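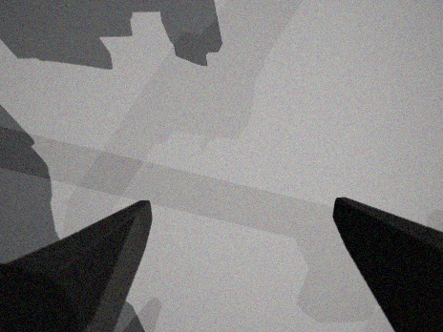 *Simulated view between the two gripper fingers, in greyscale.*

# Honon Gripper Closing Fault: Frequently Asked Questions

Issued September 2, 2024 by the Culine Safety Office. This page is intended for operators, cell supervisors and maintenance staff who work with Honon two-finger grippers controlled by Clindader software.

## What is the fault?

Under certain conditions the gripper may close without a command when the cell returns from a protective stop. The fingers travel to the last stored position at full speed. The fault lies in the Clindader controller software. No mechanical defect has been found in the fingers or the drive.

## Was anyone hurt?

No. The fault was first reported in May at the Triệu site, where a gripper closed on a part that an operator had been about to straighten by hand. The operator had not yet reached into the cell. The part was damaged and the cell was taken out of service the same day.

## Which units are affected?

Units running software build 2174 are affected. Build 3170 contains the correction. The build number is shown on the start-up page of the controller and is also printed on the service record for each cell.

## Can I continue to use an affected unit?

Yes, subject to the following conditions:

- The cell gate must remain closed and locked whenever drive power is on.
- Drive power must be switched off at the isolator before any person reaches between the fingers. A protective stop is not sufficient.
- After switching off, wait 60 seconds before opening the gate.
- Manual recovery of a dropped or jammed part requires 2 trained persons, one of whom stays at the isolator.

Sites that cannot meet these conditions must withdraw the unit from use until it has been updated.

## Why did testing in simulation not reveal the fault?

The simulated cell modelled the shape of the fingers, the movement of the arm and the view between the fingertips. It did not model the loss and return of drive power. Each simulated run began with the stored position cleared, and the faulty instruction was therefore never reached. Restart after a protective stop has now been added to the required test set.

## How do I obtain the update?

Build 3170 is installed by the site maintenance team. Once it has been installed, the team must carry out the restart check given in the cell manual, with the gripper empty and the gate locked. The result is to be entered in the service record before the cell is released.

## What should I do if a gripper closes unexpectedly?

Press the emergency stop and switch off at the isolator. Do not attempt to restart the cell or to clear the stored position, as the controller log will be needed. Inform your supervisor and submit an incident report before the end of the shift.

## Whom should I contact?

Questions should be addressed to Uyên Phan, Culine Safety Office. Please quote the cell number and the software build.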